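Wrist cam: hand-eye offset drifts, or planner is lying to me?

Forum > Software > Perception and planning

gripwrench
Posted October 2025

ok so sorting cell, one arm, wrist camera only, nothing overhead. Task is cups and bottles into plastic bins, bins sit next to each other on a table. Stack is Kaltelik for planning, our own detector, Seltorton for the calibration bit.

Problem: place pose is off sideways. Not every time. Picks are fine. Calibrated fresh, residuals look great, go run it, first handful of places dead center and then one goes down way too close to the bin wall. Then fine again.

Already tried:
recalibrating (6 times, yes)
slowing the approach down
swapping the camera cable
bigger safety margin on the bin wall, which just makes the planner refuse

Anyone seen this? Going a bit nuts

mudflap_77
Hand-eye. It's always hand-eye. Residuals mean nothing if all your calibration poses are looking from the same side. How many poses and how much wrist rotation between them?

gripwrench
200 poses, wrist rotation all over. I let the Seltorton script pick them

mudflap_77
Script picks poses that are easy to reach, not ones that are useful. Plot the rotation axes. Bet they bunch up.

tinroof
Disagree with mudflap. A bad hand-eye gives you an error that repeats with the pose. OP says it comes and goes. Smells like timing to me. Are you stamping the image when it arrives or when it was exposed?

gripwrench
uh. when it arrives I think. lemme check

gripwrench
yeah when it arrives. the driver has an exposure stamp but Kaltelik ignores it unless you set a flag, wich is not in the docs anywhere I can find

tinroof
There you go. Arm's moving, image is late, transform lookup gets the wrong wrist pose. Fast move right before the look = sideways error. Slow move = looks fine.

mudflap_77
He said he slowed the approach down and it didn't help.

tinroof
Approach, sure. The look happens before the approach. What's the speed going INTO the look pose?

gripwrench
full speed lol. there's a settle wait but it's tiny

pallet_ghost
Both of you are skipping the bin. How does the planner know where the bin is? If it's one detection of a bin and there are two of the same bin touching, your detector can hop between them or merge the rims. Had exactly this on a Mabula cell in January. Spent weeks on calibration. It was the segmentation mask leaking over into the neighbor.

gripwrench
bins are found once per cycle, from the look pose. mask -> fit rectangle -> center. there's a confidence number and it's always high

pallet_ghost
Confidence will be high on a merged mask too. It's very confident that's a bin. Log the fitted width each cycle and look at the outliers.

mudflap_77
Merged mask would put the center half a bin over. That's not "too close to the wall", that's on the wall.

pallet_ghost
Full merge, yes. Partial leak, no. You get a few pixels of the other rim and the fit gets pulled that way. Also what does the wrist cam see of the bin once the fingers are in the way? If you re-detect while holding something you've lost the near rim.

gripwrench
we do re-detect while holding. that was supposed to be the clever part

pallet_ghost
Post some frames.

gripwrench
ok raw wrist frames, no overlay because the overlay tool crashes on me. First two fingers closed, third one has a cup in it

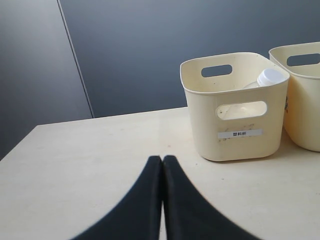
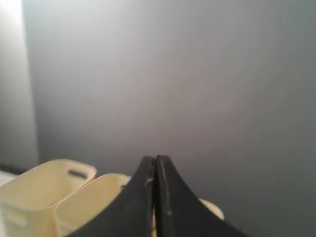
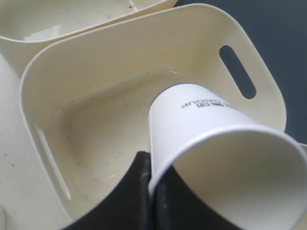

anyway the re-detect runs off the same model as the first look, same weights, same threshold. I never trained a seperate one for when something's held. Should I?

pallet_ghost
No. Mask the fingers out with a fixed polygon, they don't move much relative to the camera. And don't fit a rectangle to a rim you only have part of. Fit the bin model with known size and let it slide. You know the bin dimensions, use them.

mudflap_77
Or drop the re-detect completely. Bin isn't going anywhere between pick and place. Keep the pose from the first look and trust it.

pallet_ghost
Until somebody bumps a bin. Then you place blind.

mudflap_77
Then you check for a bump, cheap, one patch compare. You don't need to re-solve the whole pose with a hand in the way.

tinroof
Still fix the time stamps. Whatever you do with the mask, it's going through a bad lookup.

gripwrench
doing both, stamps first so I only change one thing

nunlow_fan
Off to the side of this but Nunlow has a replay mode where you can feed recorded frames + joint states back in and shift the stamps by hand. You can see right away if the error follows the shift. Saved me a lot of live runs.

gripwrench
oh nice, does it read Kaltelik logs?

nunlow_fan
Through a converter. Converter's ugly. Drops the gripper state so anything that depends on open/closed you have to patch back in.

gripwrench
Update. Flag set, stamps now from exposure. Replayed 920 cycles from the old logs. Sideways error mostly gone on the first look. Still there on the re-detect, smaller. Fitted width on the bad ones is too big, so pallet_ghost's leak thing is real too

tinroof
Told you – timing.

pallet_ghost
"still there on the re-detect"

mudflap_77
Did you plot the rotation axes?

gripwrench
...yes. they bunch up a bit. not as bad as you said

mudflap_77
A bit is still bunched. Add poses with the wrist rolled, at least 2 well away from the cluster, then re-solve and compare the translation part.

gripwrench
ok will do after the finger polygon. known size fit is half written, the corner radius on the bins is bugging it – anyone have a decent cost for rounded rects that doesn't get stuck when one side's missing?

pallet_ghost
Distance transform on the rim edges, zero weight on anything inside the finger polygon. Start it from the first look pose. I'll dig out my version tonight, it's messy but it runs.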